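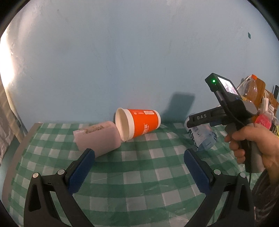 3 min read

3. Collecting the demonstrations

3.1 Setting and participants

The work was carried out by students on the second-year automation module at Tredasholm, as the practical half of a term project called Zuvora. The aim of the project was to record people picking up ordinary household packaging with a hand-held gripper, and then to train a small grasping model on the recordings. None of the students had used a gripper of this type before August. They worked in teams of four, and each team wrote its own short plan before recording anything.

3.2 Table and objects

We asked the teams to use things that could be found in any kitchen or bin: cups, drinks bottles, tubs, small boxes. Objects were laid on their sides on a table covered with a green and white checked cloth, pushed up against a plain wall. The cloth was a matter of some debate. One team felt that the squares would make the edges of clear plastic harder to pick out, and asked for a plain sheet. We kept the checks, as most of the tables the model would later be tested on had a patterned cover of some kind.

Lighting was left as it was. Shadows fall on the wall as the tool and the hands move, and glossy cloth gives small bright spots. The teams noted these in their logs but did not try to remove them.

3.3 Recording procedure

Each recording begins with the fingers open and clear of the object. The student moves the tool in, lines up the pads on either side, closes, lifts and sets the object down again. Students were told to move at the pace they would use with their own hand. Early attempts were far too slow - several took so long over the approach that the file had to be split. 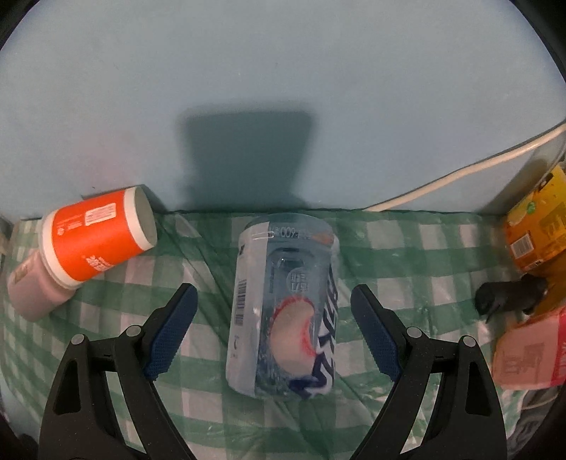 Figure 3. Approach to a clear bottle lying on its side, fingers open on either side of it.

The position in Figure 3 was the hardest one to teach. The pads need to be level with each other before closing, and with a clear bottle it is easy to misjudge where the side wall is. The label helps, and several students said they had aimed for its edges and ignored the plastic. Other items near the bottle were left in place, so the tool had to come in without knocking them.

3.4 Sorting and labelling

Recordings were loaded into Ballorano, the labelling program written by an earlier year group, and marked as complete, partial or failed. In all, the teams kept 580 recordings. A further 70 were set aside, mostly where the object had rolled out of reach or the file had no clear end point. We checked the students' labels against our own on a sample from each team. Disagreements were nearly all about the line between partial and failed, and the wording of the guide was changed before the second round. The grasp model itself, which follows the Kaufmann layout with minor changes, is described in Section 4.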